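Jul 19, 2022

# Old office PCs find steady work as teaching aids

Most desktop computers retired from an office can look forward to a skip or somebody's nephew. A batch at the Sostirport workshop has been handed a second career instead – being opened up by a robot arm, over and over, so that a piece of software can learn how it's done.

The project is called Kiltix, and its aim for the year is 1000 recorded examples of small assembly jobs on ordinary desktop towers. Fitting a hard drive is on the list, along with memory modules and a few other chores that a bored teenager could manage between snacks. The arm takes longer.

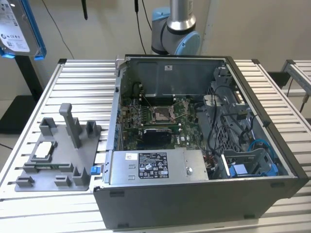
Each example is a single go at a single job, steered by a person at the controls and saved with the video and the arm's joint positions. Nearly 60 are kept on a good day. The rest are binned, usually for reasons that would embarrass a human technician, such as approaching the drive bay with great confidence from the wrong side.

"People ask me when it gets clever," says Veerle Verstraete, who runs the sessions. "I tell them it has to get boring first. If I'm entertained, something has gone wrong."

Her operators are asked to vary their approach a little each time, on the theory that a system fed only perfect runs won't know what to do with a crooked one. They have taken to the crooked part with enthusiasm. Slow recoveries are kept on purpose and labelled as such, and a fumbled drive that ends up properly seated is worth more to the team than a neat one.

The labelling is done in a program called Bisby, which has opinions about colour coding and loses its settings at lunchtime. A replacement has been promised for August. The same month was mentioned last year, without the year being specified. 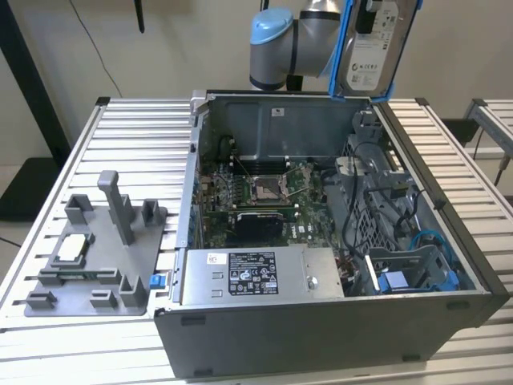
## What happens next

The first 20 hours of recordings go to Carbone, the firm training the model, before the end of winter. Carbone will then send back a version that tries the drive job by itself, and Verstraete's crew will sit behind the stop button and keep score.

Anyone with matching desktop towers to give away can leave them at the Sostirport front counter on weekday mornings. Please take your own files off first. Monitors, printers and fax machines will be politely refused.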